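**3. Survey Method and Findings**

The purpose of this project was to examine how residents of the Mathias district display family photographs at home, and whether printed pictures are still in regular use. The survey was prepared by Régis Vidal and Jolanta Kwiatkowski and was distributed in October by mail and through the Moritz branch library.

Of the 2,000 forms distributed, 872 were returned in usable condition. A further 19 were set aside — most of these lacked an age group or household size. Respondents were asked where printed photographs were kept, how often the display was changed, and who in the household chose the pictures.

Shelves and side tables were named more often than walls. Tenants gave wall damage as their main concern, and several wrote that their lease did not permit nails. Older respondents tended to keep the same pictures in place for many years. Households with young children changed them more frequently, usually after school portraits were delivered.

Freestanding frames were therefore treated as a separate category in the final tables. 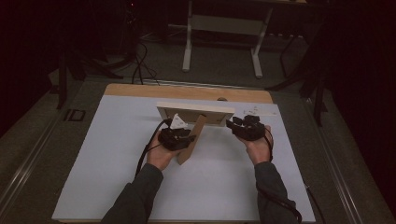

*Figure 2. Small wooden frame with a flat kickstand, seen from the back.*

Wall-mounted frames are discussed in Section 4, together with the replies concerning albums and boxed prints.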